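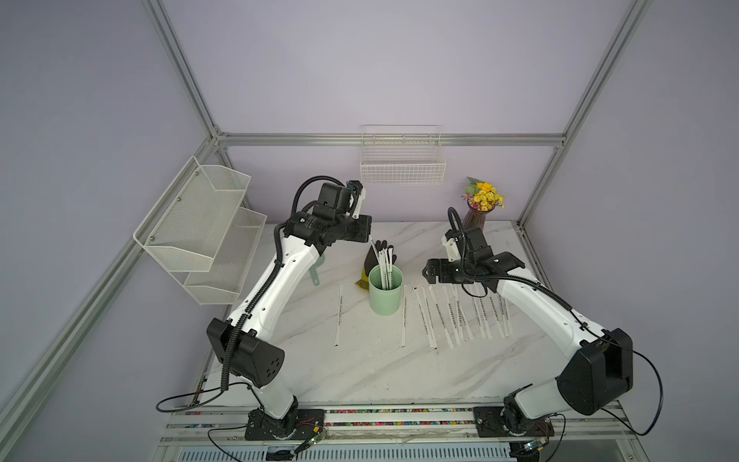

Home | Issues | Articles | For Authors
February – Household Materials Working Group, Jidport

3.2 Storage of wrapped straws in shared kitchens

Individually wrapped straws were the second item group reviewed under the Brotalex project. Records from the Assunção site list 1,883 straws issued over 16 weeks. Staff were asked to keep the paper wrappers closed until use and to store the straws upright in an open cup. Straws left flat on the counter were to be returned to the cup at the end of each shift.
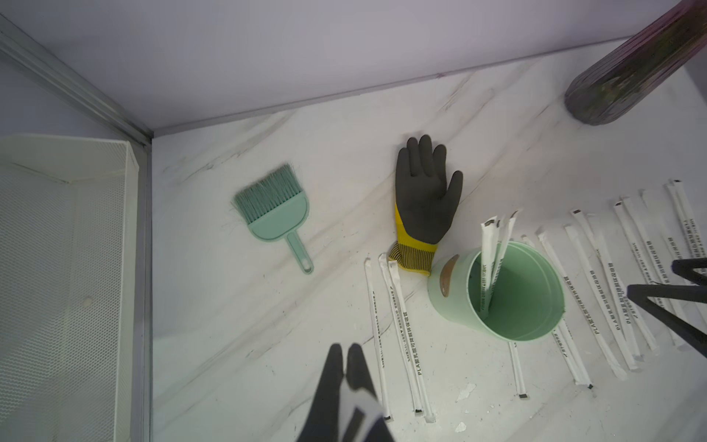
Cleaning items were treated as a separate group. Gloves and brushes were assigned to wall baskets – a placement that the Sustwood guidelines recommend for small kitchens with limited counter space.
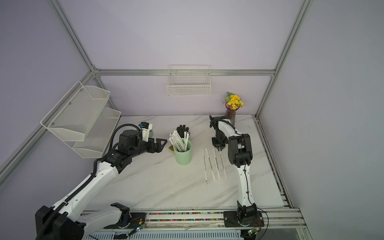 Figure 2. Countertop and cup.

Counter surfaces affect how easily stray items are noticed at closing time. Pale items are harder to find on a pale, patterned surface. On white marble with gray veining, as in Figure 2, a small yellowish packet beside the cup remains distinct, while a white wrapper would offer less contrast. The two sites with light counters were therefore asked to add a second check before closing.

Contact the editorial office | Copyright Jidport | Back to top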